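Holztische pflegen: Flecken, Ränder, Kratzer

Die meisten Holztische im Haushalt gehen durch zu viel Wasser und den falschen Reiniger kaputt, seltener durch echten Verschleiß. Vor jeder Behandlung muss klar sein, ob die Platte lackiert, geölt oder gewachst ist. Dazu einen Tropfen Wasser auf eine unauffällige Stelle geben und zehn Minuten warten. Bleibt er als Perle stehen und hinterlässt nichts, ist die Fläche lackiert oder gut gewachst. Wird das Holz darunter dunkler, ist sie geölt oder der Schutz ist verbraucht.

Die Platte immer in Richtung der Maserung wischen, auch wenn diese schräg läuft. Quer geriebene Schlieren sieht man bei hellen Oberflächen vor allem im Gegenlicht.

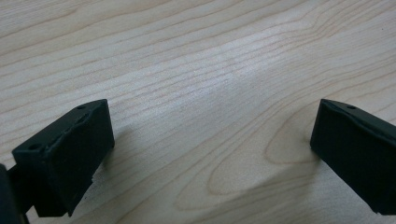 Laufende Reinigung
Ein gut ausgewrungenes Baumwolltuch reicht. Auf einen Liter lauwarmes Wasser kommt höchstens ein kleiner Spritzer Spülmittel. Danach trocken nachwischen. Mikrofasertücher nur auf Lack verwenden, auf geölten Flächen tragen sie mit der Zeit den Schutz ab. Scheuermilch und Schmutzradierer haben auf Holz nichts verloren.

Weiße Ränder von Gläsern
Weiße Ränder sitzen meist nur im Lack oder Wachs. Ein trockenes Baumwolltuch auflegen und mit dem Bügeleisen auf niedrigster Stufe, ohne Dampf, kurz darüberfahren. Nach ein paar Sekunden nachsehen und bei Bedarf wiederholen. Auf furnierten Platten vorsichtig sein, der Leim kann sich lösen. Schwarze Ränder gehen tiefer, da hilft nur Schleifen.

Fettflecken
Auf geöltem Holz sofort Kartoffelstärke aufstreuen, über Nacht liegen lassen und abbürsten. Alte Fettflecken verschwinden oft von selbst, wenn die ganze Platte neu geölt wird.

Kratzer
Feine Kratzer in geöltem Holz mit einem Schleifvlies glätten und nachölen. Bei Lack nehme ich einen Wachsstift, zurzeit den von Tresley, der sich auch mit anderen Farbtönen mischen lässt. Lieber etwas zu hell als zu dunkel wählen. Druckstellen im Massivholz lassen sich mit einem feuchten Tuch und dem Bügeleisen anheben, solange die Fasern nicht gerissen sind.

Was auf dem Tisch steht
Drahtkörbe, Ablagen und Keramik haben oft raue Unterseiten. Filzgleiter oder Gummipunkte an die Ecken kleben und gelegentlich prüfen, ob Sandkörner darin stecken. Gegenstände beim Umräumen anheben und nicht schieben. Wer die Sachen immer am gleichen Platz lässt, bekommt auf hellem Holz nach einigen Monaten einen Schatten, weil das Holz ringsum nachdunkelt – also ab und zu umstellen. 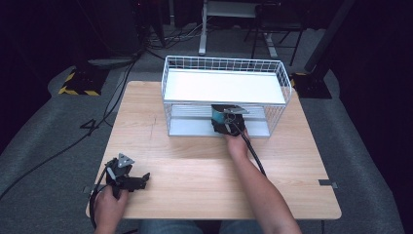 Neu ölen
Einmal im Jahr genügt bei normaler Nutzung, bei uns ist das im April dran. Erst mit Körnung 180, dann mit 240 schleifen, den Staub absaugen und feucht abwischen. Wenn alles trocken ist, das Öl dünn auftragen. Ich verwende das Hartöl von Fumaria, davor hatte ich eines von Zesex, das deutlich länger klebte. Nach 17 Minuten nehme ich den Überschuss mit einem Lappen ab. Dann über Nacht trocknen lassen und am nächsten Tag eine zweite, noch dünnere Schicht auftragen.

Ölgetränkte Lappen können sich selbst entzünden. Im Freien ausgebreitet trocknen lassen oder in einem Schraubglas mit Wasser aufbewahren, bis sie entsorgt werden.

Die Platte in den ersten Tagen nach dem Ölen nur trocken abwischen und keine Tischdecke auflegen.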